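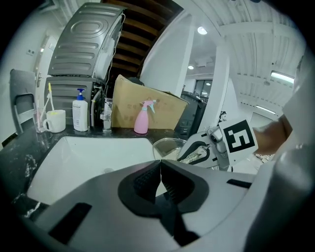
Home Forums Quarries & Mines Members Log in

Search this board Advanced

Flurness quarry extension: what happens to the haul road?

tarnside_pete
Has anyone read the transport part of the Beaudoin application yet? They want another 183 metres on the north face at Flurness and the lorries would go out by the lower haul road, past the school turning. When they applied last time it was the top road only. I can't find where that changed.

m_okehurst
It changed in the October revision. Section 6, a long way down. The top road needs rebuilding at the second bend and they don't want to pay for it.

Radymyr Lysenko
I drove for the previous operator for nine years. The top road is not safe for loaded wagons in winter. The bend has been slipping ever since they cut the drainage ditch in the wrong place. I would sooner see them on the lower road at 20 mph than have one go over the edge.

tarnside_pete
Fair enough, but then fix the bend. It was a condition of the old permission that they keep it up.

dolerite
It was a condition to keep it "in reasonable repair". I asked the county about that wording and they said it would be hard to enforce. Their reply took two months.

Palesa Masilela
I live on the lower road, four doors up from the turning. The application says 2,645 loads a year. Does that count the empties coming back? If it doesn't you can double it.

m_okehurst
It says "loads", so I read that as one way, full. The table after it says "movements" and gives no figure. Someone should write in and ask.

Palesa Masilela
I have done, this morning. Will post the answer if I get one.

gritstone64
I'll be the unpopular one. There are nearly 40 jobs at that quarry and the present face runs out of good stone in a couple of years. If the extension is refused it shuts. My lad works on the crusher. People who moved here with the quarry already working can't be surprised by lorries.

Palesa Masilela
I moved here when the lorries used the top road. I'm not against the extension. I'm asking how many go past my door and at what time.

gritstone64
Point taken. Start time is 7 I think, same as now.

dolerite
Not quite. Gates at 7, but the asphalt wagons are allowed from half past 5 up to 30 days a year. It's in the hours condition, under exceptions.

Radymyr Lysenko
Those early ones were always for night road contracts. We hardly used the full allowance in my time. It depends who has the coating plant now.

m_okehurst
Sevodach have it on a lease. Same people who ran the plant at Miltine before that closed.

quarryman_retd
Miltine closed because the stone was finished, before anyone blames the lorries. The haul road there went through the village as well and they put in a wheel wash and a sheeting bay. Dust dropped a lot once the drivers were made to use them. Ask for both in writing before permission is given. You won't get them afterwards.

tarnside_pete
Is there a wheel wash in this one?

quarryman_retd
There is one on the plan, at the weighbridge. It's on the wrong side for the lower road. A wagon leaving by the bottom gate wouldn't go through it.

tarnside_pete
Right, that's going in my letter. Does anyone know if comments can be emailed or does it have to be the online form?

dolerite
Either. Put the application number in the subject line or it goes into the general inbox.

gritstone64
I'm sending one in support, but I'll mention the wheel wash too. It should be moved whichever road they use.

Palesa Masilela
Had a reply from the agent. 2,645 is loaded wagons only, out of the gate. Empties are not included. He says the figure for both ways will be in a corrected table, no date given for that.

m_okehurst
Then ask the county to extend the comment period until the table is out. They did that for the Miltine restoration scheme.

Palesa Masilela
Thanks, will ring them after lunch.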